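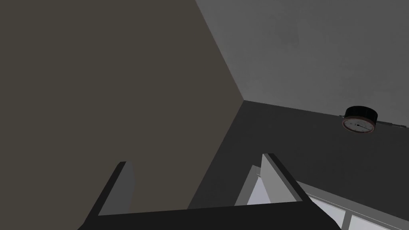 Where do people put the things they empty out of their pockets at night? Mostly on the nearest flat surface to the bedroom door, and it hardly matters what that surface was bought for.

I'll admit I expected the kitchen to win. My pilot notes from Sindcombe were full of kitchen counters, key bowls and windowsills over the sink, and I wrote half an introduction on the strength of them. Then the real diaries started coming in. We had 130 households keeping them, split between Sindcombe and Cukville, from April until we closed the books on 25th August, and between them they sent back 3,322 usable entries. Each entry was one evening and one person: what came out of the pockets or the bag, where it went, and whether it was still there at breakfast.
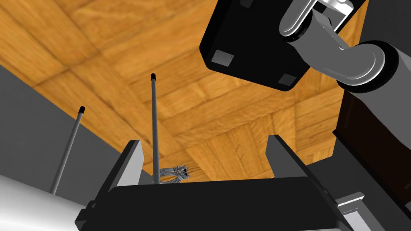 The breakfast part turned out to be the fun one. Keys moved, phones moved, but coins and receipts just sat there (one household in Cukville logged the same dry cleaning ticket for 50 nights running, and I have grown very fond of it). I coded anything that stayed put for three nights or more as "settled" and anything shorter as "passing through." The coding sheet is the one from the Nikolaidis clutter inventory, cut down to 12 items – the full version asks about garages and attics, and most of our diary keepers live in apartments.

Settled objects gathered in bedrooms far more than I would have guessed. People told me in the exit interviews that a bedside stand felt "taken" by the lamp and the book, so the pocket stuff went to a second surface, often a dresser top or a little side table that had no real job. I started calling these spare surfaces, and the name stuck. Figure 1 has the sort of table I mean.

Figure 1. A small white rectangular table on thin gray metal legs, standing in the middle of a rendered bedroom.

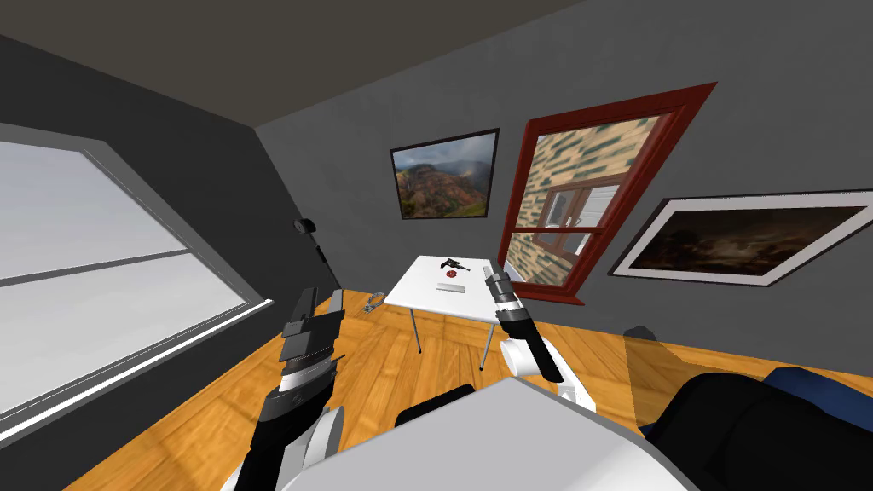 Size made less difference than I'd hoped. I had a nice theory that a bigger spare surface would collect more, and in Sindcombe it did, a little. In Cukville the pattern went flat. My best guess is that the Cukville apartments are smaller and the spare surfaces get cleared for folding laundry or for meals, but I didn't ask about either, so please take that as a hunch. The Datton follow-up diary does ask, and I'll come back to it in Section 5 along with the trouble we had getting people to write down their receipts.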